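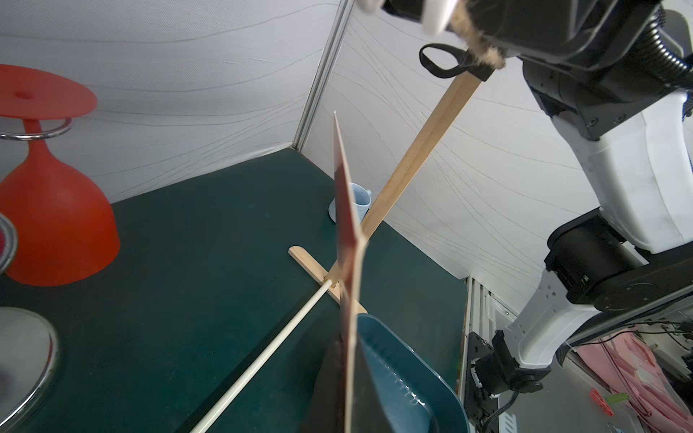
Wooden handle with its strap, the teal dustpan, and an orange-red stool that still has no home.

I keep reading that a small room only needs hooks. Hooks and a rail, a basket or two, and everything gets up off the surfaces and stays there. I have my doubts. I've now spent 60 dollars and most of a weekend on the idea, and the dustpan is still lying out.

My main complaint is with long things. A mug will go anywhere you put it. A wooden handle with a strap on the end is supposed to hang up, that's what the strap is for, but the hooks in the Julix set stick out so far that I don't trust anything heavy on them. The Raddale catalog (688 items, I did not read them all) shows a broom hanging perfectly straight with nothing near it. Who owns one broom and nothing else?

Then there's the stool. Every tidying article I've found assumes furniture is already where it should be and only the little stuff has wandered. A stool with a chrome ring and a flared base is not little stuff, and it won't go on a hook.

The wire basket I'll give half credit. It sits up under the ledge and takes no table space, and it's strapped on with cable ties, which I don't love the look of.
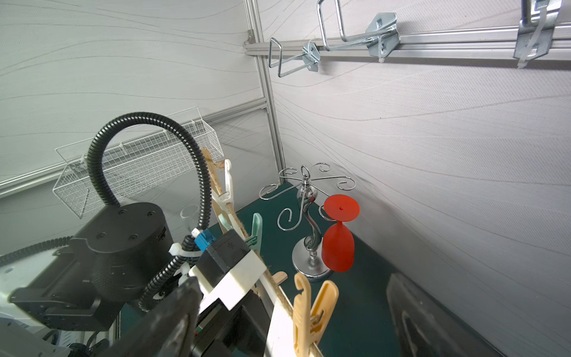 I'm less sold on the wine glass tree. It's a handsome enough thing, all curls and chrome, and a red plastic glass hangs from it upside down just fine. But it wants a good patch of table to hold glasses that would be happy in a cupboard. A plain drinking glass can't use it at all.

The pole with the rope and the clothes clips is the one I'd defend, oddly enough. Clips hold gloves, cloths, receipts, whatever you've got. I may try a second one in August, when I clear out the closet. The Taris rail system people keep recommending costs 723 dollars before hooks, so that will have to wait.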